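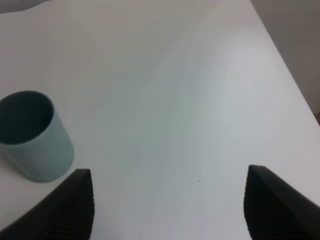 Teach it like you would teach a child, the people at Caritik told us, which makes me think they have never tried to teach a child to pick up a cup. A child wants the cup. The arm at our end of the bench wants nothing, and you have to do the wanting on its behalf, over and over, with your hand in a controller and your shoulder going numb.

I have put in over 80 hours of this since October. The method has a lovely name, demonstration, and it suggests a magician with a cape. In practice you drive two black fingers down to a table, close them, lift, put the thing back and start again. I do it by remote. My colleagues at the Rolland site do it by grabbing the arm and hauling it through the motion like a drunk uncle at a wedding, and they consider my way effete. Both camps produce the same files.

My complaint is with the word "natural." The instructions ask for natural movements. But I see the table from the wrist, and from the wrist there is nothing natural about a cup. It slides in from one side, too big, and leaves again. You can have the jaws wide open over bare white tabletop and the cup right there at your left, and still need three tries to get over to it. My own hand has never in its life needed three tries. So I slow down and approach everything as if it might bite, and the robot, a faithful student, learns to be nervous around drinkware.

Lultell, who sell the training software, would say this washes out with volume. Their brochure speaks of 2340 demonstrations as if of a modest lunch. Maybe so. I would take 10 good ones from somebody who had slept over 11 by me after four in the afternoon, and I would take either over a thousand where the operator was thinking about parking.

What bothers me is how little we pay attention to who is doing the showing. We fuss over the lighting. We wipe the table. Then we hand the controls to whoever is free, and six weeks later there is a meeting about why the arm hesitates. It hesitates because I did. Put the operators in the meeting, and let them go home at three.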